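Fakdale Supper Night Returns With Clay Pot Cooking and a Full Table

The Fakdale supper night is back this September, and what a menu to start with! Monday's meal is all about the clay pot, the kind of slow, cozy cooking that makes the whole stairwell smell like dinner by mid-afternoon.

Mogens Þorgeirsson, who started the evenings in his own kitchen and still does most of the chopping, has picked chicken and mushroom rice for the pot and a big heap of stir-fried greens for the wok. There will be noodles too, with two broths to choose from, one mild and one with plenty of ginger. 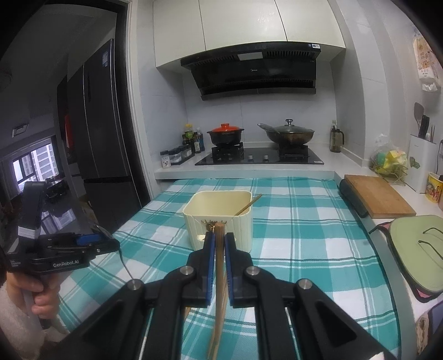 Seats are limited to 15, and 13 of those went to people who came to the spring suppers, so anyone hoping for a spot should get in touch quickly. (There is a waiting list, and it does move!) Dinner is at 6:30, but early arrivals are welcome to help wash rice, slice scallions and lay out the bowls and chopsticks.

"I like it when people wander over to the stove and ask what's under the lid," Þorgeirsson said. "Half of them go home and try it the next day."

The suppers have also raised 2,000 dollars for new shelves and a second freezer at the Yurt, the neighborhood pantry on the corner. The shelves are already up and look terrific. The freezer is on order.

Guests can bring a dessert to share if they like, and fruit is always popular. Tea is provided. The next menu, a dumpling night, will be posted on the pantry door once the flour order has been sorted out.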